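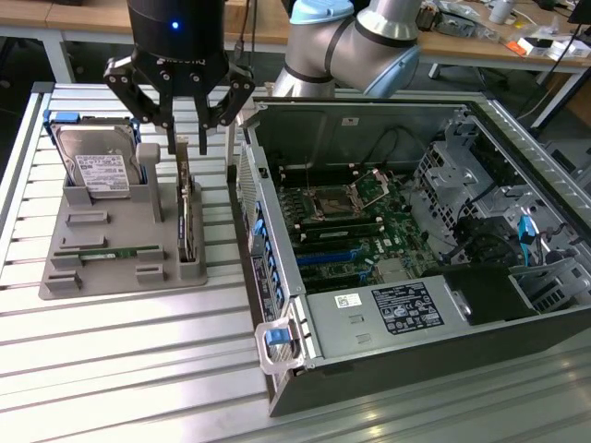 I've been selling the Jadex home archive box for a while now, and it's still the thing I'd hand my own family if they asked where to put twenty years of pictures, scanned letters and tax returns. It's a used office tower, cleaned up, set up for one job: keeping your stuff in your house, on your shelf, without a monthly bill. The big storage goes on a regular 3.5-inch hard disk, the kind you see standing up in its blue caddy with the barcode label on the front of the metal, and I like those caddies a lot. No tiny screws to lose in the carpet!

Jadex home archive box
Price: $216
Weight: 19 pounds
In stock at Drevunness, ships in a double-walled carton
Power cord, network cable and printed setup sheet included

What it's good at

Mostly it's good at being boring. You plug it in next to your router, follow the setup sheet (one page, big type, I wrote it with my reading glasses off) and after that your computers copy their files over every night. My own test folder is a box of slides I had scanned, 1,384 of them, and I love being able to flip through them from the couch. It also takes phone backups, and if you share a house you can give everybody a separate folder so the recipes don't end up in with the school forms.

What it isn't good at

Games, video editing, anything with a fancy monitor. It hums a little too. I keep mine in the hall closet with the door cracked, but if you sleep lightly I wouldn't put it in the bedroom. And please keep a second copy somewhere else - a plain external drive at a friend's place is fine. One box is one box, even a good one.

Adding memory or a bigger drive

You can open the side yourself, and I'd encourage it. Unplug everything first, lay the tower down on a towel and touch bare metal before you reach in. Memory only fits one way around, so if it's fighting you, turn it. Press evenly at both ends. For the drive, take out the carrier you already have and reuse it. 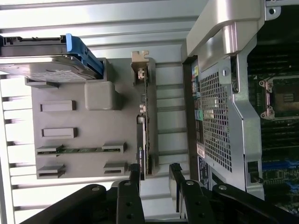
One buyer wrote in to say the memory swap was the easy part and the naming of folders was what ate up the whole weekend, and could I please tell people to sort that out on paper before they start. So I'm telling you! Year first, then the event, and don't get clever with it.

Choosing a size

Go bigger than you think you need. The Hendriks bundle adds a larger drive and costs more, and the Justement bundle has two drives that mirror each other. If you shoot a lot of video, get one of those. For letters and snapshots the standard box has plenty of room.

Orders placed in December go out within 5 working days. Returns are fine for a month, just wipe your files off first.

Page updated 2019-11-30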